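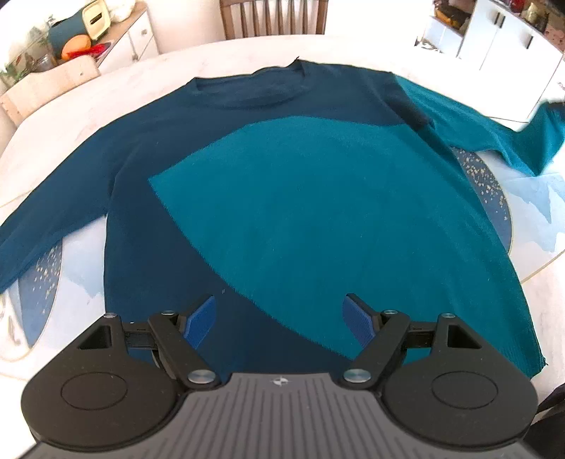 Flarwood small business loans, round two

Fokance
Has anyone applied for the second round yet? The county page says it opens in October and the cap is 1,000 per employee, up to 18 employees. I run a knitwear shop and had to skip round one.

zupan_k
Applied last time. The form is short but they want payroll records and a letter from your bank. The bank letter held me up for 6 weeks. Ask for it now.

Rirura
I wouldn't bother. It's a loan, you still have to pay it back, and sales in Flarwood are flat. Borrowing to cover rent just moves the problem to next year.

zupan_k
There are no payments for the first year and the rate is 2 percent. My credit card is a lot worse than that.

Rirura
Fine if you're paying off a card with it. Most people I know used it for rent and wages and now they owe on top of everything else. A cut in the property tax would have done more.

Snežana Vidmar
Landlords get the property tax cut. Those of us who lease wouldn't see any of it. I took the loan, kept both my staff and bought stock for winter. Too early to say if it was the right call.

Rirura
My lease passes the tax through to me, so I would see it. Depends what you signed.

Snežana Vidmar
OK, mine doesn't.

Fokance
Do part-timers count toward the 18?

zupan_k
They did in round one, as half each. I'd call the office before 4 pm and check, the rules on the page have been edited since then.

Fokance
Thanks. Will call tomorrow and ask the bank about the letter.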